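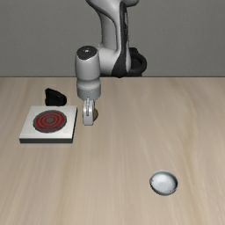
Exhibitions and Collections Care Department, Wostard Museum of Folk Art

Section 9. Mounting and hanging framed textile works

9.1 Scope

This section applies to embroidered, woven and quilted works shown on the Fenoveck rail system in the ground-floor galleries. It does not apply to costume, banners or works shown in cases, for which staff should consult the registrar before any handling takes place.

9.2 Before you begin

Hanging is carried out by two members of staff. Works with a frame wider than 680 mm require a third person to steady the lower edge. Confirm that the loan or accession number on the back of the frame matches the hanging list, and that a condition report has been signed.

Light levels should be set before the work enters the gallery. Blinds on the courtyard side remain closed throughout.

9.3 Fitting the hangers

1. Lay the frame face down on a padded surface covered with clean tissue. Remove watches, rings and lanyards.

2. Check that the backing board is secure. If any fixing is loose, stop and return the work to the conservation studio.

3. Measure 578 mm between the centres of the two hanger plates. Frames too narrow for this spacing are hung from the short bracket described in 9.5.

4. Fix each plate with the screws supplied in the Fenoveck kit. Tighten by hand. Power drivers must not be used on any frame containing a work.

5. Turn the frame upright, keeping both hands on the side members.

Caution: Never lift a frame by its top member. The joints of several older frames in the Nnaji Bequest have been repaired and will not bear the load.

9.4 Hanging the work

1. Slide two rods into the rail and turn each a quarter turn until it locks.

2. Set the hooks to the height given on the hanging list. Heights are measured from the finished floor to the centre of the work.

3. Raise the frame together, on a spoken count, and engage the left hook first.

4. Engage the right hook and lower the weight slowly on to both.

5. Place a level along the top edge and adjust the right hook only.

6. Close the security catch on each hook and record the time in the gallery log.

Note: The maximum load for a pair of rods is 16 kg. Weights are entered on the hanging list in kilograms and include glazing.

9.5 Short bracket

The short bracket is held in the workshop store and must be signed out. Fit it to the centre of the top member, following steps 1, 2, 4 and 5 of 9.3, and hang from a single rod. Felt pads are required at both lower corners.

9.6 Labels

Labels are placed to the right of the work, level with its lower edge. Trovex adhesive strips may be used on painted walls but not on the lined walls of the east gallery, where label pins are provided.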